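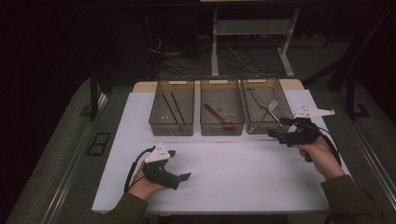

## 4. Sorting and storing small kitchen items

This section covers the pull-out storage unit in the Mudby kitchen range. It assumes that the cabinet has been fixed to the wall (section 2) and that the runners have been fitted and checked for level (section 3). If the unit has been moved since it was fitted, repeat the level check first.

The unit is supplied with two shelves, a set of dividers and a liner for each shelf. Baskets are sold separately. Any open-topped basket may be used if it stands flat and clears the cabinet door when the shelf is pushed in.

### 4.1 Before you start

1. Empty the old drawer or cupboard completely. Put everything on a clear worktop.
2. Wash and dry each item.
3. Wipe the inside of the cabinet with a soft cloth and warm water. Do not use scouring powder, bleach or wire wool.
4. Leave the door open until the inside is fully dry.
5. Check that both shelves slide out to the stop and return without catching.

**Caution:** Do not lean on a shelf when it is pulled out. The runners are made to carry kitchen items and will bend under body weight.

### 4.2 Sorting

Sort by how you cook. A drawer arranged by material or colour looks tidy for a week and is then hard to keep up.

1. Take out the items you use on most days. These go on the upper shelf, towards the front.
2. Put together the items used for one job, such as baking or serving.
3. Put sharp items to one side. They are dealt with in 4.5.
4. Set aside duplicates. One good spatula takes up less room than three poor ones.
5. Look over the wooden items. Throw away any that are split, or that feel rough after washing and drying.

Long items such as chopsticks, skewers and wooden spoons should be measured before you choose a basket. An item that is a little too long can be laid from corner to corner, but it must not stand above the rim once the shelf is closed.

**Note:** See-through baskets save labelling, as the contents can be checked from the side. With solid baskets, use the card labels in the spares bag.

### 4.3 Fitting the liners

The liners stop baskets from sliding when a shelf is opened quickly. They have a ribbed side and a smooth side.

1. Unroll the liner and leave it flat overnight. In a cold room it may need longer.
2. Lay it on the shelf with the ribbed side up.
3. Trim the back edge with scissors if it curls against the cabinet wall. Do not trim the front edge, which is sealed.
4. Press the liner into the corners with your fingertips.
5. Push the shelf in and pull it out again. If the liner moves, lift it, wipe the shelf dry and start again from step 2.

Do not glue the liner. It has to come out for cleaning.

### 4.4 Fitting the dividers

The dividers clip into the slots along the front and back rails of each shelf. There are 6 slots on each rail, numbered from the left. A divider must be in the same numbered slot at both ends.

1. Place your baskets on the shelf without dividers and decide on the order.
2. Take the baskets out again.
3. Hold the divider with the notched end towards you.
4. Lower the far end into the back rail until it clicks.
5. Press the near end down into the front rail.
6. Put the baskets back. Leave a finger's width at each side so that they can be lifted out.

To remove a divider, squeeze the notched end and lift. If it is stiff, run a little washing-up liquid along the slot and try again. Do not lever it out with a knife.

**Note:** Dividers from the older Grostwood range look similar but are 2 mm shorter. They will go in but will work loose.

### 4.5 Sharp items

**Caution:** Never store loose blades in an open basket. Graters, peelers and kitchen scissors should be kept where the hand does not reach for them by accident.

1. Fit blade guards to all knives before they go in the unit.
2. Put sharp items in the back row of the lower shelf, handles forward.
3. If there are small children in the home, fit the door catch described in section 6.

The Mathur knife insert may be used in place of the dividers on the lower shelf. It takes up the full width of that shelf, so no baskets can stand beside it. Follow the sheet supplied with the insert.

### 4.6 Loading the shelves

1. Load the lower shelf first.
2. Put heavy items, such as rolling pins and pestles, at the back.
3. Spread the weight evenly from left to right.
4. Close each shelf slowly the first time and listen for anything that rubs.
5. Open both shelves, one after the other, and check that the cabinet does not move against the wall.

Do not open both shelves at once when they are fully loaded. If the cabinet moves at step 5, empty it and go back to section 2.

### 4.7 Cleaning

Lift the baskets out and empty the crumbs once a month, or sooner if flour or sugar has been spilled. Plastic baskets should be washed by hand unless the maker states that they are safe in a dishwasher. Dry them well before putting them back, as water trapped under a basket will mark the liner.

The liners can be rinsed under the tap and hung over a rail to dry. Do not put them on a radiator.

Wooden utensils benefit from a thin coat of food-safe oil when they begin to look pale. Wipe it on, leave it for an hour and rub off what is left. Let them stand overnight before returning them to the basket.

### 4.8 Common problems

**A shelf will not close fully.** Something has fallen behind it. Pull the shelf out to the stop, lift the front edge and draw it clear of the runners. Remove the item and refit the shelf as in section 3.

**Baskets tip when the shelf is opened.** The basket is too tall or is loaded at one end. Move long items so that they lie flat.

**A divider clicks in but rattles.** Check that both ends are in the same numbered slot. If they are, the clip is worn. Order part 742 from the spares list.

**The liner smells when new.** Rinse it in warm water with a spoonful of bicarbonate of soda and dry it outdoors.

**The door touches the shelf front.** Adjust the upper hinge by a quarter turn at a time. On cabinets fitted with Ulter hinges, use the rear screw only.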